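Review: the Ulari wrist camera kit, or what 2,832 dollars gets you at the end of a small arm

By Leidy Tello

The budget line said "camera, misc." I wrote that line myself, last August, and I put 400 dollars next to it with the confidence of a woman who had already spent the real money on the arm. The Ulari kit costs 2,832 before shipping. I would like the record to show that I did eventually do the subtraction.

Some background for anyone pricing the same thing. We are a small packing shop. We put ceramics, glassware and gift items into boxes for other people's online stores, and a good part of the day goes to nesting things in paper so they arrive in the same number of pieces they left in. In the spring I bought an Allitz arm, secondhand, to do the dull part: pick up a cup or a sleeve, put it where it belongs, go back for another. The arm is fine. It is slow and polite. It had no idea where anything was, though, and after a month of taping outlines onto the bench like a crime show I accepted that it needed to see.

I looked at three options. Nidinow sells an overhead camera on a pole, which is cheaper and which everybody recommends. Đặng Automation makes a combined gripper and camera that I liked very much until I saw that it wanted its own controller, its own cable and its own annual license. The Ulari is a small camera on a bracket that bolts on at the wrist, plus a processing box about as big as a lunchbox, plus software. I chose it on the grounds that it fit the arm I already owned. Remember this reasoning, as it comes up again.

What's in the box

Camera, bracket, processing box, two cables, a bag of screws and a card with a link to the manual. The bracket is machined nicely and lined up with the Allitz wrist on the first try. The screws were the wrong length. Support mailed new ones, which took 27 days, and in the meantime I bought some at the hardware store for less than the price of a sandwich.

You will also need a power supply. It is sold separately and listed under "accessories," a word I had always associated with things you could leave off.

Setup

The manual says an afternoon. I started on a Sunday after lunch and stopped when it got dark, with the camera working and the arm convinced that the bench was inside the wall. Calibration means holding a printed checkerboard in a series of positions while the software tells you to tilt it more. I tilted it more. The trick, found on the second evening, is to glue the sheet to something stiff. The manual mentions this on a later page, in a gray box.

After that it has stayed put. I have recalibrated once, when I knocked the bracket with a crate, and it went much faster.

How it does the job

On printed boxes and anything with a strong color it is very good. The software finds the item, draws its little outline, and the arm goes and gets it. Mugs with handles, good. Candle tins, good. Dark bottles on a light bench, very good, and I caught myself feeling proud of it.

White things are another story, and I pack a great many white things. Paper cups, card sleeves, porcelain, and all of it surrounded by packing paper. The software lets you tune contrast and exposure by item, and you will be using that screen a lot. It also lets you save profiles, up to a limit which is printed nowhere and which I reached.

Distance matters too. The camera is happiest at arm's length, my arm's length I mean, and unhappiest in the last few inches, where you would most like an opinion.

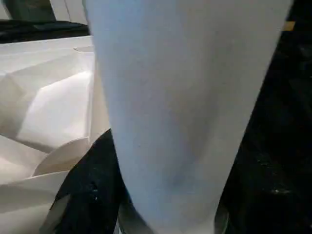
Plain white stock is the test I would ask any salesperson to run in front of you, with your own mess on the bench and the lens in close. Demo reels love a red block on a gray table. My bench has crumpled paper on it, and glossy black stuff, and a clear rim of something, and then a tall pale cone shape filling most of the view. The crumpled paper comes out crisp enough to read every crease, and the item right in front of the lens goes soft. It has no print on it for the software to grab, only a grayish smudge low down. The one long edge against the black is sharp as a knife, and I now choose backgrounds on that principle. Dark mat, pale goods. A mat was not in the budget either, but at mat prices I have stopped keeping score.

Clear rims are the other thing to ask about. If you pack glass, get the vendor to show you glass. Ulari's sales page says "transparent objects supported," and I would describe my own experience as transparent objects tolerated.

What I would budget now

Take the price of the arm. Whatever you have set aside for vision, assume the camera eats it and then looks around the room. Put down a separate amount for the power supply, mounting hardware, a lamp that doesn't flicker and the mat. Put down time as well, in hours, next to a wage. I left that column blank and it turned out to be the largest one.

Ask about the software terms before you pay. The Ulari includes updates for 2 years. I asked what happens then and was sent a brochure.

And get a price on the overhead pole even if you are sure you don't want it. I was sure. A wrist camera goes where the hand goes, so it loses sight of the rest of the bench whenever it is doing anything useful. For picking out of a deep carton, that close view is what I want. For sorting items on an open bench, the Nidinow would have done it for less, and I'd have had money left for a chair.

Would I buy it again? For the deep cartons, yes, with a sigh. It has held up to dust and to me. If your stock is colorful and matte you will think I'm being unfair, and you can have a nicer time than I did. If your stock is white, bring a box of it to the demo and don't let them tidy it first.

Rating: three and a half out of five. It would be four with the right screws.

27 shares | 4 comments

benchrat
We have the same kit on a different arm. Agree on the lamp. Ours was fighting the ceiling tubes for weeks and I blamed the cable.

Marisol P.
Did you try the Đặng in the end or only read the quote? Asking before I sign something.

Leidy Tello
Only the quote, Marisol. I read it twice and lay down. Ask them whether the license is per gripper or per site, I got both answers.

oldcartons
400 for "camera, misc." made me laugh out loud. Mine said "eyes?" with no number.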